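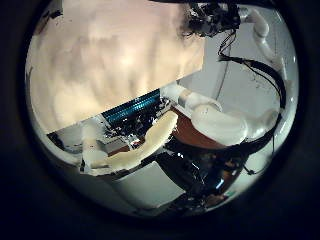
Javiera Núñez

Nov 7, 2024

Small thread on how we made the grasp planner stop lying to us. I work on the control software at Kumlow, mostly the part between "the camera sees something" and "the fingers move". It took me a lot of evenings, so maybe it saves somebody a few.

The wrist camera is a fisheye. You get a circle, black outside of it, and a good part of the circle is the hand itself: white fingers, black cables, a blue heat sink. The object you want to grasp must share the remaining pixels with all this.

Our segmentation model was trained on normal, flat pictures. On the fisheye it did one thing very consistently. It found the fingers and called them objects. The planner then tried to grasp its own finger. In the logs this looks like a plan with very high confidence and zero distance. Beautiful numbers.

First idea, from me: a fixed mask. Draw the hand once, black it out, finished. It works while the hand is open. When the fingers curl, they leave the mask and you are back at the beginning.

And the cables! A cable has no joint angle. You can't compute where it is from the robot state. It makes a wide curve on one side today and after one big wrist turn it is lying differently.

Second idea, from Wenceslao Lucero: render the hand from the URDF with the current joint angles, through the same lens model, and use the render as the mask. Much better. We grow the edge a little to cover calibration error. For the cables we keep a wide zone where they can swing and give those pixels low weight, but we don't delete them.

Please don't delete them. We tried it in September and lost every thin object which came from the cable side.

About the lens model: the pinhole one with distortion terms was good in the center and terrible near the rim. We changed to an equidistant model and calibrated again with 116 views of the board. If your board never goes near the black border, your calibration knows nothing about that region. I had to learn this two times.

Next problem was time. The joint angles come faster than the pictures. We paired each picture with the newest joint message, and this was wrong, the picture is older than it looks. Now we keep a short buffer and interpolate to the exposure time. The render mask stopped "running in front" of the fingers when they close.

Test set: 521 frames labeled by hand, mostly by Pendo Biwott, who has more patience than me. Fingers, cables, electronics, object, background. Also a class "too close to say", for when something big and pale fills half of the view and is only blur. I recommend this class very much. Before we had it, two people labeled the same blur in two different ways and the model learned both.

When "too close to say" is over a threshold, the planner is not allowed to use the wrist view. It moves the hand back 3 centimeters and looks again. Simple rule, but it removed more bad grasps than the last model update.

Replay tool: every run saves pictures, joint states and the planner's choice, and I can step through it on my laptop without the robot. I keep the last 300 runs. If you build only one thing from this thread, build the replay.

Still open: shiny surfaces. The white finger segments reflect, and sometimes a highlight gets its own little mask. Elba Ledesma wants to solve it in training with changed lighting, I want to filter by size first. We will try hers this week, mine is already in a branch.

If you do self-masking with a fisheye at the wrist and you have a good answer for the cables, please write me. I will read everything, also the long ones.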